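Privo Play Food Set: Set-Up and Care Guide
Section 3. Laying Out and Checking the Fruit 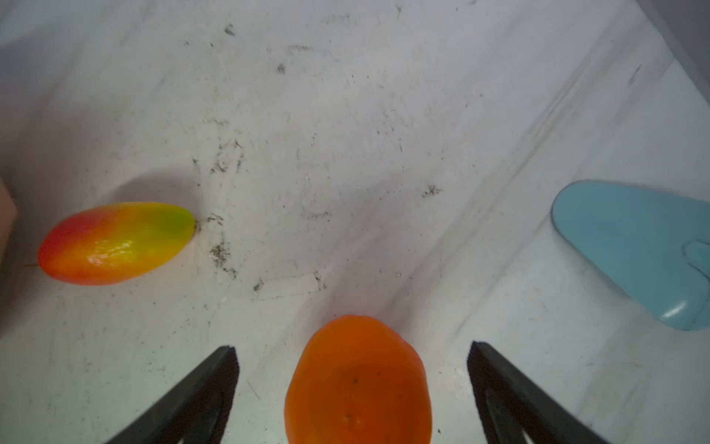 Figure 3-1. Toy mango on its side, stem to the left, with the orange fruit nearby.

3.1 Before you start

Cover the table with a plain white cloth or sheet. Small wrinkles are acceptable. Keep the set's printed checklist at hand. The complete set has 28 pieces; the fruit tray holds 8 of them.

3.2 Layout

1. Empty the fruit tray onto the covered surface.
2. Lay the mango on its side so that the red end and the brown stem point left. The green end points right.
3. Turn round fruit until the small dark star-shaped mark is visible.
4. Leave a gap between pieces. Pieces that touch are easily miscounted.
5. Check each piece against the list and mark it off.

Note: The mango is colored in a gradient from red through orange and yellow to green. The change of color is part of the finish and is not a defect.

3.3 Inspection

1. Hold the mango under a lamp and rotate it slowly. The surface is glossy and faintly dimpled.
2. Feel along the surface for cracks or sharp edges.
3. Pull lightly on the stem. It must not turn or come loose.
4. Set aside any piece that fails and order a replacement from Nistor, Derkville, quoting part group 164.

CAUTION: Do not glue a loose stem. Remove the piece from use.

CAUTION: Do not store real fruit in the tray. Juice stains the lining.

3.4 Cleaning

Wipe plastic pieces with a damp cloth and mild soap. Do not use solvents or a dishwasher. Let the pieces dry fully before returning them to the tray, largest pieces first.

For trays supplied from the Kukholm warehouse, see Section 5 for the lid catch.

Revised 29 July 2024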